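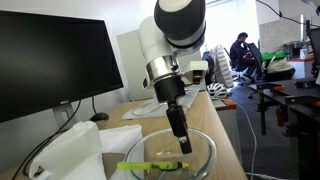
Grondel 과제 2차 진행 보고
제출일: 2020년 7월 28일
수신: Tullimby 연구지원재단

귀 재단의 지원에 감사드리며, 1월 이후의 진행 상황을 보고드립니다. 본 과제의 목적은 투명한 용기 안에 있는 작은 물체를 로봇 팔이 집어서 꺼내는 동작을 사람의 시연으로부터 학습시키는 것입니다. 깊이 센서는 유리 표면에서 값을 잃기 쉽기 때문에, 저희는 컬러 영상과 관절 각도만을 입력으로 사용하는 방법을 선택하였습니다.

1. 데이터 수집

이번 기간까지 수집한 시연은 모두 1,361건입니다. 이 중에서 661건은 유리 그릇을 사용한 시연이고, 나머지는 불투명한 상자를 사용한 시연입니다. 계획서에는 용기 종류마다 500건을 목표로 적었으므로 두 종류 모두 목표를 넘었습니다. 다만 유리 그릇 시연에는 형광펜처럼 긴 물체가 많고, 둥근 물체가 부족합니다. 이 점은 다음 기간에 보완하겠습니다.

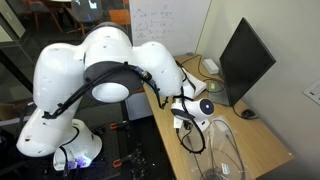
로봇조작연구실 · 학습제어팀

2. 학습 방법

처음에는 시연 전체를 하나의 모델로 학습하였습니다. 그러나 손가락이 그릇의 가장자리 가까이에 올 때 동작이 자주 멈추었습니다. 시연 기록을 다시 검토한 결과, 조작자가 그 위치에서 잠시 기다리는 습관이 있었고 모델이 이 정지 동작까지 배운 것으로 판단하고 있습니다. 그래서 접근 구간과 파지 구간을 나누고, 정지 상태가 긴 부분을 학습에서 제외하였습니다. 구간을 나누는 작업은 Stamum 도구로 하였으며, 경계가 분명하지 않은 시연은 사람이 직접 확인하였습니다.

수정한 모델에서는 가장자리 부근의 정지가 눈에 띄게 줄었습니다. 그 대신 물체가 그릇의 벽에 붙어 있을 때 손가락이 너무 깊이 내려가는 경우가 새로 나타났습니다. 현재는 손목의 하강 속도를 제한하여 시험을 계속하고 있습니다. 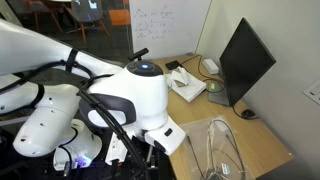

속도 제한은 임시 방법이고, 동작 시간이 길어지는 단점이 있습니다. 근본적인 해결을 위하여 파지 구간의 시연에 접촉 시점을 표시하고, 이것을 학습 목표에 추가하려고 합니다. 표시 기준의 초안은 이미 작성하였습니다.

3. 지연된 항목

Jurić 사에 주문한 손가락 패드의 납품이 늦어져서 패드 재질 비교 실험은 시작하지 못하였습니다. 예산의 변경은 없습니다. 납품이 더 늦어질 경우에는 기존 패드로 조명 조건 실험을 먼저 하고자 하오니, 순서 변경이 가능한지 검토하여 주시기를 부탁드립니다.

4. 다음 기간의 계획

둥근 물체의 시연을 추가로 수집하고, 접촉 시점을 포함한 모델을 기존 모델과 같은 조건에서 비교하겠습니다. 비교 결과는 실패한 시도의 분류표와 함께 다음 보고서에 첨부하겠습니다.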